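Grikik Building Notes
August 20, 2019

Carpet tiles and static on the second floor

Several occupants of the Delaunay wing have reported small shocks from door handles and filing cabinets. Readings were taken in April and again after the air handling was rebalanced. The results are given below with the changes to the cleaning schedule.

Static builds up when shoe soles part from the carpet pile. How much charge stays on the body depends on the sole, the fibre and the moisture in the air. Relative humidity on the second floor fell under 30 per cent on most afternoons of the April test, which is low enough for ordinary nylon pile to hold a charge for several seconds. The ground floor has sealed concrete and gave no readings worth recording.

The floor is laid with 1,000 tiles from two deliveries. The first delivery, from Zaltau, has a conductive thread in the backing. The second, from Brarkik, does not, and was used to make up the area by the lift and the two end rooms. Of the 121 complaints logged, 106 came from people walking on the second type.
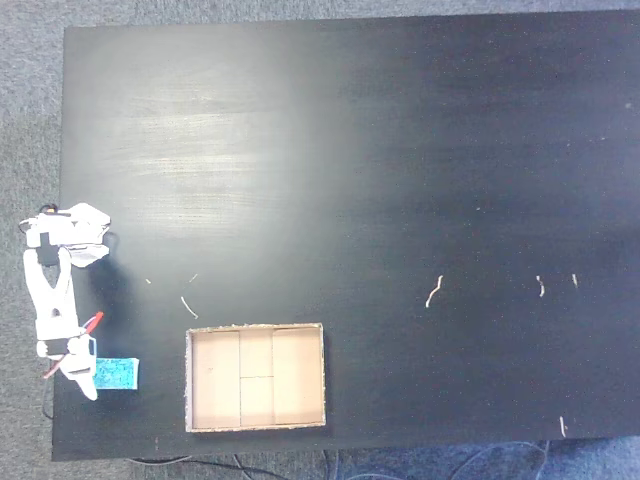

Black table on blue-gray carpet, seen from above.

Furniture makes a difference too. A person who touches a large wooden or plastic surface first will feel nothing, as the charge leaks away slowly. Bare metal takes it all at once. Felt pads under chair legs should be left in place, but plastic chair mats should be taken up unless they are marked as antistatic.

The following applies from the start of next month:

Humidity set point raised to 45 per cent during working hours.
Antistatic spray applied to the Brarkik tiles every 100 days, after vacuuming and before the floor is reopened.
No shampoo cleaning. Residue left in the pile attracts dirt and cancels the spray.
Spare Zaltau tiles kept for the lift area, where wear is heaviest.

Tiles must be laid with the arrows on the backing pointing the same way. Six near the stair door were turned when the floor box was moved and will be lifted and relaid. Report loose edges to the building desk with the room number and the nearest column mark.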